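Brallden – Dumungate (album review)
10/11/18

I've had this one on repeat for most of the week and I still haven't got to the bottom of it.

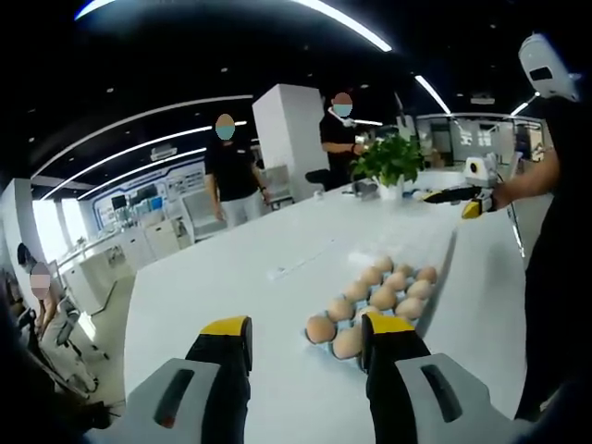
Brallden are a four-piece who started out playing fairly straight doom, the slow and heavy sort with very long songs and very few words. Their first record was good but a bit samey. Dumungate is their second, out on Joro, and it's a huge step up. The riffs are still massive, but they've found some speed from somewhere, and the drummer sounds like he's having the time of his life!

Opener Okafor starts with a single bass note that hangs there for ages before the guitars drop in on top of it. I jumped the first time, and I was on a bus. From there it rolls along at a steady walking pace until the last two minutes, when everything doubles up and goes properly thrashy (air guitar was played, I'm not sorry). Salt Road is shorter and nastier, with a chorus you could shout along to after one listen. The title track is the big one, eleven minutes long, and it has a clean section in the middle with two guitars playing slightly different versions of the same tune. Lovely stuff.

The vocals will split people. They're closer to a bark than a growl, and they sit quite low in the mix, so you'll want the lyric sheet. I got used to them by the third song and now I can't imagine anything else working. My one real grumble is Low Water, a little acoustic piece that fades out just as it's getting interesting. I'd have happily had another couple of minutes of that.

The sound is great all the way through – thick at the bottom end, but you can hear every cymbal. Play it on proper speakers if you can, my laptop made a right mess of the bass.

The whole thing runs to 39 minutes, and the vinyl is limited to 2,000 copies with a fold-out sleeve. Mine's ordered. If you like your metal slow but get itchy feet halfway through, start with Okafor and turn it up.

Best track: Dumungate
Also try: Salt Road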